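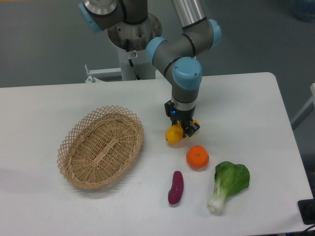

I have never trusted a fruit bowl. Growing up we had a big glass one on the sideboard, and the only thing I ever saw anybody take out of it was a battery. So when every home magazine and half the people I follow started telling me that a wicker basket of produce on a white table would "ground the room," my first thought was that somebody had a warehouse full of wicker to get rid of.

Still, I gave in. It was a slow Thursday, I'd read one too many posts about it, and I wanted to know if there was anything to the idea beyond nice light.

First, the basket. It's oval and shallow, light tan, with a tight weave on the bottom and one of those open diamond lattice rims. I looked at the one Nurex sells, which comes with a little booklet about "intentional storage," and I put it back. A basket does not need a booklet. I also looked at a Jultport model that the website called a "harvest vessel." It was a basket. I ended up with a plain one that had no story attached to it at all, and I like it better for that.

My complaint about this shape is the rim. It flares out and looks pretty, and it throws a nice faint shadow, but it takes up space without holding anything. You pay for a basket of a certain size and you get the floor of a much smaller one. Anyone selling you a lattice rim will say it lets the air move around the fruit. Maybe so. An apple sitting on a bare table also gets plenty of air, and I've never seen that advertised.

Then there's the question of what goes in it. The styling advice says "a mix of color and form," which is the kind of sentence that makes me want to put in one potato and go to bed. But I played along, using artificial produce. Yes, I know. I held out against fake fruit for years, mostly on the grounds that it's a strange thing to own. I also had a real pear collapse on me last December, in a bowl I'd been told would "bring life to the space," and it certainly brought some.

The nice thing about the artificial kind is that you can try one arrangement after another with the same pieces, and no one in the house comes along and eats the composition. The less nice thing is that every piece seems to be made to the standards of a different factory. A lemon is easy. Anybody can make a lemon, it's yellow and has roughly the right bulge and your brain does the rest. Leafy things are where they usually lose me.

So before anything goes in the basket, I like it all out where I can see it.
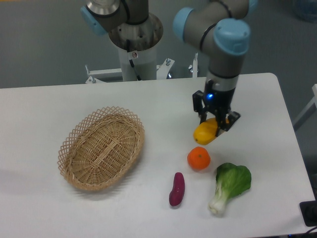 The bok choy surprised me. I expected it to be the first thing I'd veto, and I came around to it. It has that wide dark leaf and the pale stalk, and it lies there looking like someone is planning dinner. Is it a good centerpiece? I doubt it. Laid in a shallow oval basket it wants to take over, and I don't see how you'd tuck it under anything without the leaf ending up on top. But it's the only one of the group I'd call interesting.

The purple sweet potato I'd defend to anyone. It's small, it has a gentle curve, and the color is deep enough that it does more for a white table than three lemons would. It also looks like food, the kind you'd bring home in a bag. I can't say the same for the yellow bell pepper. Too glossy for me, though real peppers are pretty glossy too and I've never held it against them. There's a bit of orange low down on it that I go back and forth on.

The tangerine is fine. It has the dimples and the tiny stem spot, and I have nothing else to say about it, which is probably what you want from a tangerine.

Now for the rules. The guide I was half following (it came from Warraich, a shop that has never met a beige it didn't like) says to begin with the biggest item and build outward. I tried that and got a pile. What worked better for me was putting the round things in first, against the long side of the basket, then letting the sweet potato lie along the curve at one end. The pepper goes wherever there's a hole. The bok choy goes in last with its stalk down in the middle and the leaf over the rim, or it goes in a drawer.

They also say to set the basket at an angle to the table so it looks "unstudied." I rolled my eyes at this and then did it, and I'm sorry to report that it's right. Lined up square with the edge, an oval basket looks like it's waiting to be inspected. Turned on the diagonal it looks like somebody set it down. I spent 15 minutes turning it back and forth to prove the point wrong and couldn't.

What I don't buy is the white table. It's in every one of these articles, and I understand why, since any color at all looks good on it. That's also the trouble. On a plain matte white surface, a single orange looks like art. Put the same orange on the table most of us eat at, with a placemat and a phone charger and the mail, and it looks like an orange. I'd like to see one of these stylists work with the mail.

As for cost, the Nirus catalog, all 403 pages of it, gives two pages to baskets with produce already glued in place. I would ask you not to. If you're going to own a fake tangerine you should at least be able to pick it up and put it somewhere else. Half of whatever fun there is in this comes from moving the pieces around, and the other half is dusting, I suppose, which I haven't gotten to yet.

Does it ground the room? I don't know what that would feel like. I do look at it more than I expected to. My favorite version so far is the basket with only the lemon and the sweet potato in it, which every guide would call unfinished. I'm leaving it like that for a couple of weeks, and then I'll see if I still want a basket on the table or if I'd just like the space back for the mail.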